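Workshop tips: sharing a bench with robot arms

Keep one packet in the work area at a time. Refill bins stay at the corners, where neither arm has to cross the other to reach them.

Wipe a glossy top before each session. Streaks and glare confuse cameras, and grit scratches the finish.

Tape your walking line on the floor and stay outside it while the arms have power. A green light on a joint means treat it as live. 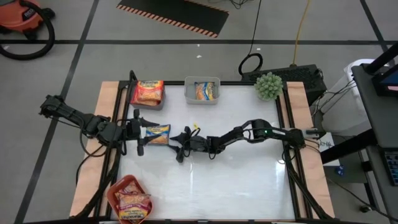 Arvid Berge wrote in to say that two arms should never close on the same packet without a pause between them. He sets his at 20 percent speed for the first run after any change.

Cables need enough slack for the full reach, plus a hand's width. Check the loops by moving each arm slowly to its limits with the grippers open.

Log every stop. Our Badeo bench log has 298 entries, most of them dropped packets.

Updated Jun 9, 2018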